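Tutorial: Using a hinged-flap board game to benchmark a gripper for household tidy-up

Level: intermediate. Allow 42 minutes for the first run, including calibration.

Most claims that a machine can put away the kids' toys rest on pick-and-place: a block goes from the floor to a bin. Resetting a game for the next players is a harder chore. Every flap has to be swung about its hinge without tipping the board or bending the card behind it. This page describes the flap procedure we use with a two-finger arm and how to score it.

1. Fix the board

Stand the board upright on a padded base at the front of the bench. Padding stops the base from creeping when a finger pushes too hard. Route cables to one side, outside the sweep of the forearm. We use a French-language animal edition, and the printed names double as slot labels in the log.

2. Calibrate the approach

Teach three reference points on the white grid, never on the flaps. Hinge play makes a flap a poor datum. With the reference points stored, bring the closed or nearly closed fingers in from below and stop short of contact.
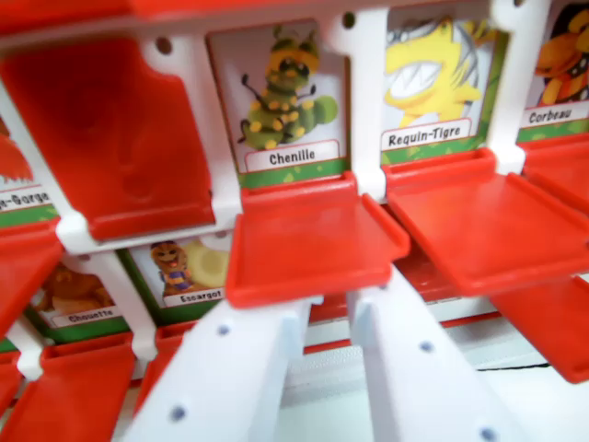

Set the contact force limit before enabling motion. Start at the lowest value the controller accepts and raise it one step at a time until a single flap moves. The Zarnis controller defaults to a limit suited to carton handling, so override it in the task file.

3. Raise a flap

a) Position the fingertips under the lowered flap, centred on its width.
b) Move up until contact registers.
c) Follow an arc about the hinge line. A straight vertical move will jam the flap against the grid.
d) Hold at the end of travel, then back off along the same arc.

Lowering is the reverse, with the fingertip hooked over the top edge. It fails more often in our trials because the gap behind the flap is narrow.

4. Choose a test pattern

Begin with a mixed state, some slots open and some closed. An all-open board hides collisions with neighbouring flaps. Lowered flaps form shelves that can shade the cards in the row beneath, and label recognition suffers for it. Work from the top row down if the vision system depends on reading names. 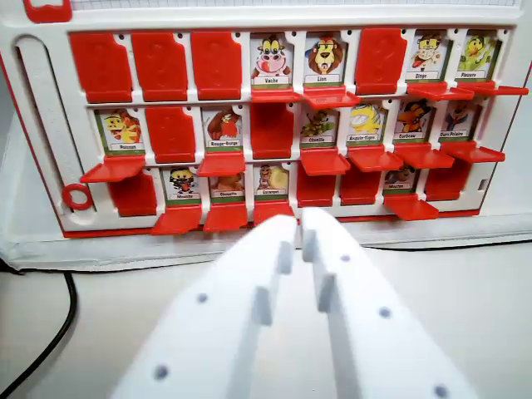 Log each attempt as complete, partial or disturbed. Partial means the flap moved but did not reach its stop. Disturbed means another flap changed state, whether or not the target did.

5. Interpret the result

Vasco Leitão ran 200 attempts on our bench in April. Of these, 119 were complete and 16 were disturbed; the remainder were partial. A child would do better and finish sooner. Partial results clustered in the bottom row, where the forearm has the least clearance.

Our reading is that the chore is feasible under supervision and not yet worth delegating. Kazuhiro Kinoshita disagrees on the second point and is testing a compliant fingertip from Jirnton. Task files for both fingertip types use the same format, so change only the tool offset when switching between them.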